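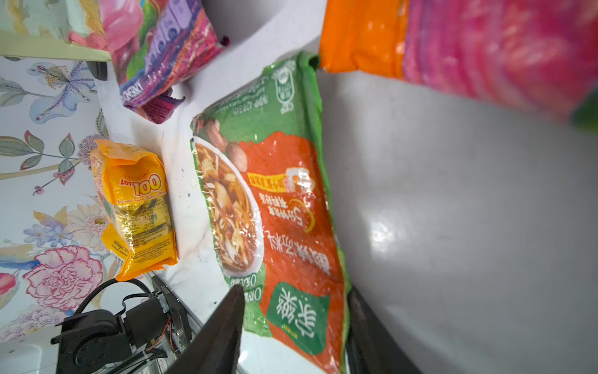
Heather Rennie: Can we please keep the comments on the checklist this time? The last version came back as a page of ticks and I couldn't tell what anybody thought. I've packed by hand at Lokescombe long enough to know that "OK" can mean "fine" or "I was in a hurry." If the arm is going to share my bench, I want to read what people noticed.

Yes! Comments stay, and they're longer than before. Heather's note went round both shifts and the result is below, with everything people wrote in the margins typed up as close to their wording as I could manage.

# Mixed-bag bench, walk-round checklist with comments

**Site:** Lokescombe, packing room
**Equipment:** Eshun arm, two-finger gripper, wrist camera
**Period:** May, end of the first full month on mixed bags
**Filled in by:** day and evening packers, typed up by the bench lead
**Marks:** OK / FIX / WATCH

## 1. Before power goes on

- [x] **Bench wiped, nothing sticky.** OK
- [x] **Stop button pressed and released, both ends of the bench.** OK
- [x] **Arm parked before anyone reaches across.** OK
- [ ] **Cables clear of the working area.** WATCH
- [ ] **Wiring near the table edge covered.** FIX
- [x] **Stools pushed back behind the tape.** OK

*Comments*

Stop buttons are great now. The one on the window side used to need a real thump, and Clelletbridge swapped it the same week we asked. Please keep pressing both every morning, even if you watched the last shift do it.

Cables: the loop by the base is fine when the arm is parked, but it moves a lot further than you'd expect when the arm reaches for the near corner. One of the evening packers wants a clip on it. So do I. Clip requested.

Wiring: I've marked this FIX on three sheets running and I'll keep going until there's a cover. Don't set drinks on that side. I know there's a shelf there that is exactly the right height for a mug.

Stools: the tape is peeling by the door end. It's only tape, but new people go by it, so let's get it relaid.

## 2. Gripper

- [x] **Fingers tight, no wobble by hand (power off).** OK
- [x] **Fingertips free of nicks that could catch a wrapper.** OK
- [ ] **Grip setting matches the product sheet.** WATCH
- [x] **Test pick and set down, soft bag.** OK
- [x] **Test pick and set down, stiff bag.** OK

*Comments*

We ran 100 test picks before the first shift change and I stayed for all of them, happily. The candy bags are the ones I'd worried about, all air and slippery plastic, and the arm got better at them over the month in a way I really enjoyed watching.

The soup packets are a different animal. They're bigger, they slide, and if the arm comes in along the length it tends to push before it grips. Setting them at a slant seems to help some shifts and do nothing for others. I'd love to see people write down which way round they laid the packet. Even a little arrow on the sheet would do.

WATCH on the grip setting is for one reason: somebody turned it up to deal with a run of heavy packets and didn't turn it back down. No harm done, a few creased corners. But the light bags don't need that much squeeze, and creased corners come back to us as returns.

> Comment from evening shift: could the setting be shown on the screen in big letters instead of two menus down?

Asked. Pultano say yes, in the next update, and I plan to hold them to it.

## 3. People at the bench

This section is new. Heather suggested it, and it got more handwriting than all the others put together.

- [x] **Everyone on shift has had the walk-through.** OK
- [x] **Everyone on shift has pressed the stop button for real, arm moving.** OK
- [x] **Someone other than the lead knows how to restart.** OK
- [ ] **Rotation followed, no one on feeding all shift.** FIX
- [ ] **Noise comfortable for talking.** WATCH

*Comments*

Rotation first. The plan was that feeding the bench, checking the arm's work, and boxing would swap at every break. On busy afternoons it doesn't happen. The same two or three people end up feeding because they're quick at it, and then their wrists hurt, which is the very thing we brought the arm in to take off them. I've asked that the swap go on the board with names, and that the lead (me) does a turn too.

Several people said the work is less tiring on the shoulders and more tiring on the eyes. You're watching instead of grabbing. That's a real change and I think it belongs on a safety sheet as much as any bolt does. We've moved the checking spot so you face the room and can look up at something far away now and then.

Restarting: so many people know how now! In the first week everything stopped dead if I went to lunch. A packer on evenings has written her own restart card in marker, and it's clearer than the one in the manual. I've laminated it. It hangs on the hook by the gloves, please put it back there.

Noise is WATCH. The arm itself is quiet enough, it's the compressor next door cycling on. You can talk over it, you just find that you stop bothering. One person wrote "it's lonelier than it was" and I've thought about that a good deal. Hand packing across a table, you chat all day. We've tried turning the boxing table so it faces the feeders, and the room sounded more like itself within a shift. Let's leave it that way and see.

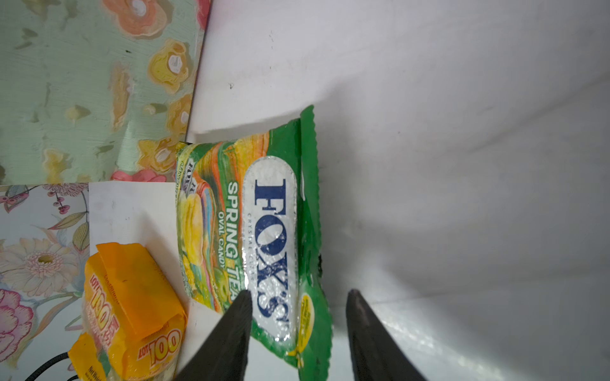 Hands are the other thing people wrote in about. The rule is the same as day one: if a bag has slipped and you want to nudge it straight, pause the arm first. It takes a moment and it always feels like it isn't worth it. I've caught myself with my own hand halfway out. If you see me do that, say so, loudly.

## 4. Product and layout

- [x] **Bags laid apart, not stacked.** OK, mostly
- [x] **Torn or leaking bags pulled before they reach the arm.** OK
- [ ] **Glare checked at the start of each shift.** WATCH
- [x] **Reject tray emptied.** OK
- [ ] **Labels on the parts bins readable.** FIX

*Comments*

Bags laid apart: when one bag leans on another the arm may take hold of both, or drag the lower one along with it. Leave a hand's width if there's room. If there isn't room, put fewer out. We are not in a race with the thing.

Glare was a surprise to me. Shiny wrappers on a white surface, with afternoon light coming in, and the wrist camera has a harder time of it. The blind helps. A day packer found that simply turning the bag a little gets rid of the worst of it, and she found it by watching the camera feed on her break, for fun. I love that. Please do look at the feed when you get a chance, you start to see why it hesitates where it hesitates.

Torn bags: our people are still far better at this than the arm. You can feel a bad seal through a glove. It will pick up a leaking bag and place it beautifully. So that check stays with a person, and I've written it into the job sheet so it doesn't get trimmed later on.

Bin labels are smudged. Small job. I'll do them with the good pen.

## 5. Month log

| Item | Count |
|---|---|
| Bags handled by the arm | 1,705 |
| Bags set right by hand afterward | 124 |
| Stops pressed for a safety reason | 2 |

*Comments*

I was thrilled with these for a first month, and I want to say a word on the bottom row. Both stops were exactly right. One was a sleeve too close, one was a bag that swung out further than it should have. Neither person waited to be sure, and both wrote it up the same shift. If that number goes up next month I won't be upset with anyone.

The bags set right by hand: please keep logging them even when it's a tiny straighten. Pultano use them to tune the picks, and it's the packers' notes that make the difference. "Rolled left after release" is far more use to them than "bad place."

> Comment, day shift: who sees this log? Is it used to compare people?

Fair thing to ask and I went and got an answer before typing this up. It's kept by bench, no names. The stop reports have names only so that we can go back and ask what happened. If that ever changes, you'll hear it at shift meeting before it happens, and I'll be arguing against it.

## 6. Carried over

- [ ] Cover for the wiring by the table edge
- [ ] Cable clip at the base
- [ ] Floor tape at the door end
- [ ] Rotation names on the board every shift, lead included
- [ ] Grip setting shown large on the screen (Pultano)
- [ ] Parts bin labels
- [ ] Second blind for the far window, quote asked for
- [ ] Copy of this sheet to Clelletbridge, they want to try the people section on their own benches

Heather has read the draft and added one more line for section 3, to go in from next month: *Did anyone teach somebody else something today?* It's on the sheet. Blank forms are in the folder under the restart card, and if you run out of room for comments, use the back.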